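Peel, Core, Label: Construction Notes on a Plush Banana
Speaker notes, Malcolm Hartley, Eltness soft goods session, 20 August 2023
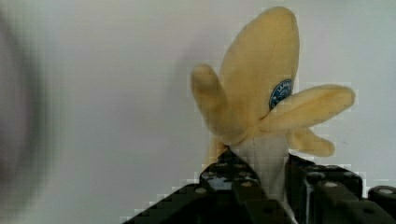

Slide 1. Half-peeled banana, yellow flaps on a white core.

Leave slide up while people sit down. Point to the folds first. The yellow is muted, with darker ochre shading at the folds and seams. Compare with bright yellows in the Rivell swatch set – pass the set around now.

Flaps. Lengths differ, tips are rounded. The upright one is broad and slightly flattened, with a crease down its length. Ask the room how they would cut it. Take two answers, then move on.

Label. Small blue oval, thin white border, white lettering starting LA. Stitched or printed, can't tell from the slide. A flap overlaps the lower part. Placement question: put it where a neighboring flap can't cover it. Our own pattern sets it 40 mm from the tip.

Core. White plush, thick column. Pattern sheet 11 in the handout has our version. Seam allowance on that sheet is wrong, corrected copy from Deividas Dzene at the break.

Skip stuffing weights if past 57 minutes.

Next slide: Tivadia orange, segments.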